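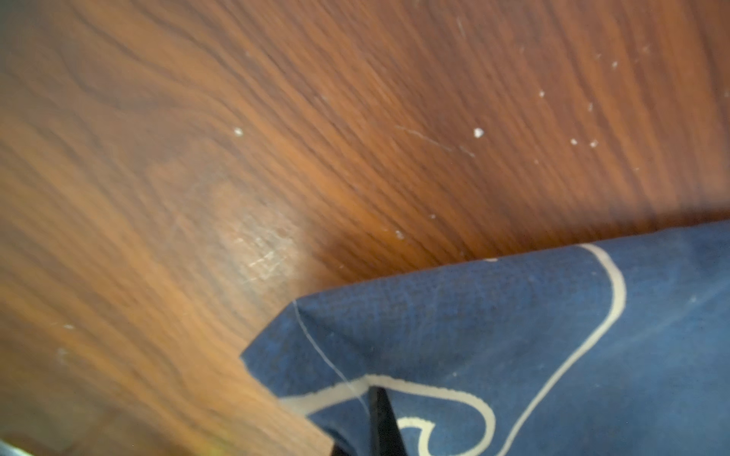
2021-11-06 — balance notebook, Porkatport build

4 min read

Escort AI again. Plodura heavy interceptor still peels off its transport the second anything pings radar. Set leash radius to 200, ran 40 missions overnight. Better, but it now circles the transport like a dog and never fires.

Log line 2546 is the culprit I think — target priority gets overwritten when the wave changes from patrol to escort. Same bug we "fixed" in August.

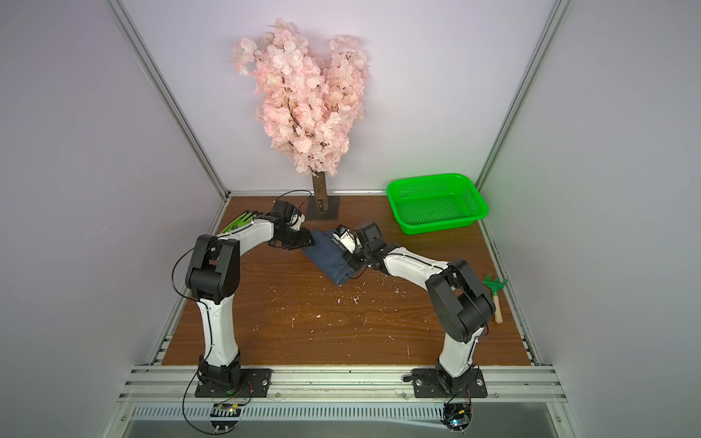 Blossom tree at the back, folded denim in front.

Tried armour down to eight on the Thongsuk scout. Dies too fast, put it back. Colour of the sheild flash is still wrong on the small hulls, not touching that today.
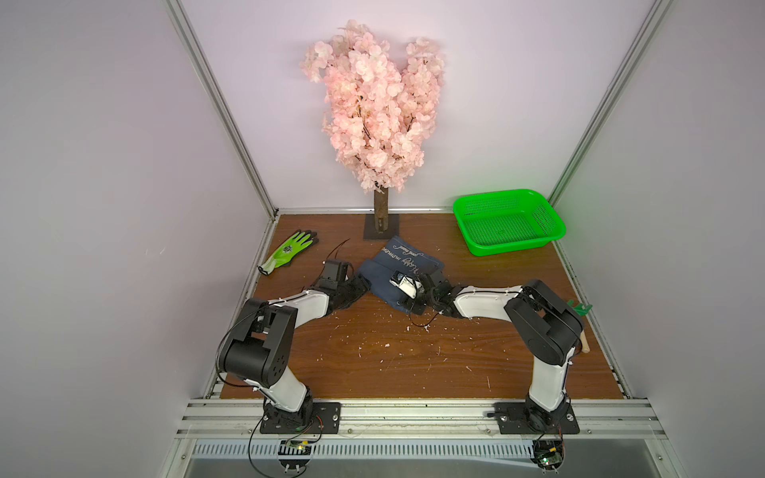
Bostetham map: spawns too close to the player base, first wave lands before the hangar finishes. Move the spawn ring out, re-run with the old leash value and compare. Dont merge till that's done — save files from last build won't load.

Last updated: 2 hours ago

We use cookies to improve your visit. Accept / Manage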